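Dienstag, kurz nach vier, Schreibtisch statt Messplatz

Also, nochmal zur Frage, wie viele Demos wir für das Aufräumen in die rosa Box wirklich brauchen. Letzte Woche lief Prostulus mit 400 Episoden, alle vom leeren Labortisch in Skirkholm, und die Policy war auf dem Labortisch super und auf jedem anderen Tisch ziemlich hilflos. Jetzt der Gegenversuch: nur 200 Episoden, dafür auf einem ganz normalen Schreibtisch mit Kabeln, Tastatur und Kleinkram im Hintergrund. Ergebnis auf dem fremden Tisch: 68 Prozent der Griffe sitzen, vorher waren es 18. Das hätte ich so deutlich nicht erwartet!

Ein paar Sachen, bevor ich sie vergesse:
Zweihändig aufnehmen, auch wenn nur eine Hand etwas ablegt. Die Le-Goff-Auswertung kommt mit Episoden, in denen ein Greifer fehlt, immer noch nicht klar.
Glänzende Teile sind zäh — die Tiefenschätzung springt da gern, bitte beim Labeln extra markieren.
Langsamer schließen. Ich bin beim Zugreifen jedes Mal zu hastig, das sieht man in den Kurven sofort.

Offen: Broltatia will die Box auch mal schräg stehen haben. Mache ich im nächsten Block, dann mit denselben Startposen wie heute.

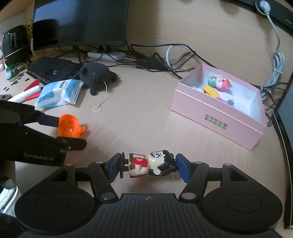
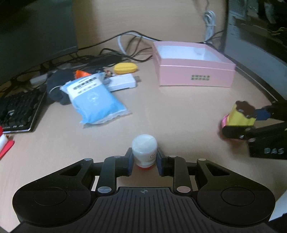

Beide Greifer zu, je ein Teil drin. Oben die Figur und das orange Teil, unten das weiße Fläschchen und der Behälter mit dem dunkelbraunen Deckel.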